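Practice board arrives at the Bunusell repair club
2019-05-28

Newcomers to the Bunusell computer repair club can now get to grips with fitting parts before they go anywhere near a working PC. The new practice board has gone up, and it's a lovely thing to learn on! There's a holder for a processor and two pairs of brackets where a long green circuit board stands on its edge, just as a memory module would.

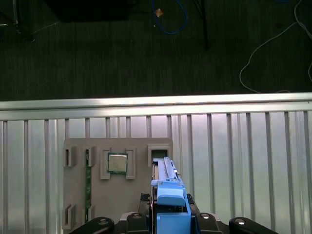 How do I book a turn?
Put your name on the sheet at the Indudham Road desk, or just come along in June, when the board will be out at every session.

Tania Pathirana, who runs the beginners' evenings, is thrilled. "People are so nervous the first time they pick up a chip," she says, "and then you can't get them to stop!" The club raised 300 pounds towards it at the spring sale, and places are free for members.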